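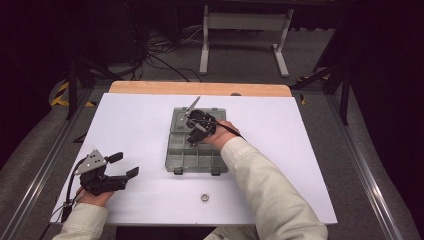 Would it be all right to start straight off with all the poles, a reader asked after the first edition of this guide, seeing that her mare already walks over logs on the trail without a second look? We love hearing about a mare like that! Please start with a single pole anyway. A log on the trail comes up once and then it's gone, while a row of poles asks for the same careful step over and over, and even a bold horse can get flustered halfway down the line.

Section 4: Setting Up Your Dirkby Ground Pole Set

Your set has seven poles, a bag of end cups, a measuring cord and a spare strap. The end cups hold each pole still and give you two heights: flat on the ground, or raised to the low notch. Everything you do in this section is done with the poles flat. Raised work comes in Section 5, and it's great fun, so there's something to look forward to.

Before you begin

Pick level ground with good footing. Sand or a well-kept grass arena is ideal. Leave room for a long, straight approach and a straight ride away, and don't put the line so close to the rail that you have to squeeze in off a corner. Walk the area on foot and pick up stones, baling twine and anything else you wouldn't want under a hoof.

CAUTION: Do not use the poles without their end cups. A loose pole can roll under a foot and bring a horse down.

Laying the first pole

1. Carry one pole to the middle of your line. The poles are heavier than they look, so carry one at a time.
2. Push an end cup onto each end until you hear the click. The flat side of the cup goes down.
3. Press the pole with your boot. It should not rock or roll. If it does, level the ground beneath it and try again.
4. Lead your horse over it at a walk, in both directions. Let him lower his head and sniff if he wants to. Plenty of them do, and some will paw at it, too.
5. Once he walks over it without rushing, ride or long-line him over it, still at a walk.

NOTE: Boots or bandages are a good idea from the first session on. Even a neat mover will knock a pole while he's learning.

Finding your horse's spacing

Now for our favorite part! Every horse has his own stride, and when the spacing is right you can feel his back come up and start to swing.

6. Rake a smooth strip next to the pole.
7. Trot your horse along the strip in a straight line, at the easy working pace you use every day. Don't push for a big trot.
8. Find two prints in a row from the same front foot. Lay the measuring cord from the toe of one to the toe of the other.
9. Fold the cord in half. The folded length is your starting distance between trot poles. Mark it with the sliding bead.
10. Rake the strip and do it once more on the other rein. If the two lengths differ, use the shorter one for now.

Small ponies often settle at 44 inches or so, and that's where the bead sits when the cord comes out of the bag. Most horses need more. Trust the prints over the bead, and check them again every so often with a young horse, who may well be moving quite differently by the time December comes.
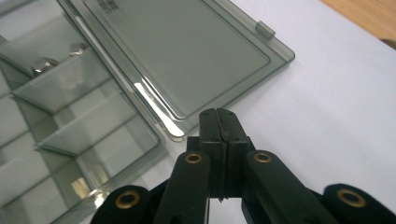 Adding poles

11. Add poles until you have a row of four, using the folded cord to set each gap. Measure from the center of one pole to the center of the next, at both ends, so that the poles stay parallel.
12. Stand at the end of the line and look down it. A crooked pole is much easier to spot from there.
13. Trot through with a soft rein and your eyes up. Let the horse look after his own feet.
14. Change rein often, and keep it short. A few good trips and a long walk on a loose rein make a lovely session.

CAUTION: Do not set out just two trot poles. Many horses read a pair as a small jump and will try to leap both.

If he rushes, go back to a single pole and circle quietly before and after it. If he hits the same pole each time, bring the gap in by a hand's width and try again. If he stumbles at every pole, or seems sore or short on one side, stop and have your vet take a look before you carry on.

Using all seven

Save the full row for when four feels easy on both reins. Add the remaining poles one at a time, over several sessions. Seven in a row is real work for the back and belly muscles, and a horse can tire sooner than you'd think from the saddle.

After the ride

Pull the cups off with a quarter turn. Brush the sand out of the notches, or they won't click properly next time. Stack the poles off the ground and out of strong sun. Replacement cups are listed in the parts table at the back, and cups from the older Aremton set fit these poles too.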